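Home Stories Archive About Contact

The Night Shift

25/12/2021

I signed up for the two-to-three slot because it was the only one left. Two in the morning, I should say. Saskia Baxter had the clipboard, and by the time it got down to our pew every decent hour between breakfast and bedtime was gone, and she gave me that look over her glasses and said, "Corey, the Lord is awake at two."

"I'm sure he is," I said. "He doesn't drive a bread truck."

I put my name down anyway. Corey Whitelaw, in pencil, in case I came to my senses.

This was November, the year First Plerham decided to pray around the clock for 50 hours straight ahead of Advent. There are maybe bigger churches in Custberg that do this kind of thing with a worship band and a coffee bar. We had the old nursery with the crib taken out, one lamp, a kneeler borrowed from the Lutherans, and a notebook where people wrote down what they wanted prayed for. You were supposed to read the page from the person before you, pray through it, and add your own if you had any.

I hadn't prayed out loud since my brother's funeral. I'd go on the mornings I wasn't driving, I'd stand up and sit down, I'd sing the low part. But when the pastor said let's bring our hearts before God I mostly thought about tires.

So I pulled into the lot at ten till two with a thermos and a flashlight (the porch bulb had been out since summer) and let myself in by the side door. The woman before me was just getting her coat on. She was one of the Aubert Road ladies, I never have got them all straight, and she patted my arm and whispered, "It goes faster than you think," and off she went.

It did not go faster than I thought! I knelt down, my knee popped, I got up and sat in the rocking chair instead. I read the notebook. Somebody's hip. Somebody's grandson at basic training. Somebody had written just the word *rent* and underlined it. I did my best with each one. I said, "Lord, please see to this hip," and felt like a man ordering parts over the phone.

I looked at my watch and it was 2:12.

Well, I thought, that leaves a lot of hour. So I turned back a page, which I don't believe was strictly allowed, and then another one, and that's where I saw my own name. It was in Saskia's handwriting, those tall skinny letters she uses on the bulletin board. *Corey W. – that he would take the two o'clock.*

That was all of it. I looked at the date and she'd written it 17 days before, when the notebook was still going around her Dalura Street group and there wasn't any sign-up sheet yet. I sat there and rocked. I was mad for a minute, I'll tell you the truth. It's a strange feeling to find out somebody has been talking about you behind your back to God.

Then I got to thinking about my brother, who was the one that used to pray in our family. He'd pray over a gas station sandwich. When the hospital bill came he prayed over that too, with his hand flat on the envelope, and the bill stayed exactly what it was and he paid 900 dollars a month on it till he died. I'd held that against God for a good long while. I'd never said so. I figured if I was polite and kept quiet we could go on like that, the two of us, like neighbors with a fence.

So I said so. Out loud, in the old nursery, to the lamp. I'm not going to write down all of it, and some of it you couldn't print in a church newsletter. I went on and on. I cried some and drank some coffee and went at it again. And I can't report that I heard anything back. The furnace kicked on. A car went by on the wet road.

The next thing I knew the door opened and it was Saskia herself in a big quilted coat with her nightgown showing at the hem. She'd taken three o'clock. She'd taken three o'clock both nights, I found out later, from looking at the sheet.

"You're still here," she said.

"It's three already?"

"It's twenty after. I sat in the hall a while." She took off her hat. "You were busy."

I didn't know what to say to that, so I held up the notebook and showed her the page. She didn't even have the decency to blush. She said, "I asked for the two o'clock. I didn't ask for the rest of it," and she got down on that kneeler, seventy-some years old, without one pop out of either knee.

I had bread to load at four. I stood there in the doorway with my thermos – I could have gone – and then I sat back down in the rocker and we did the hip again together.

Comments

Marlene: My mother had the same tall skinny handwriting. I needed this one today, thank you.

D. in Ohio: "Ordering parts over the phone" is exactly how I pray. Did the rent person ever turn up again?

Patty R: More Saskia please! Merry Christmas to you all.

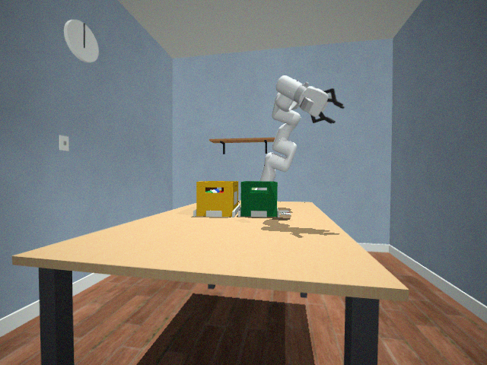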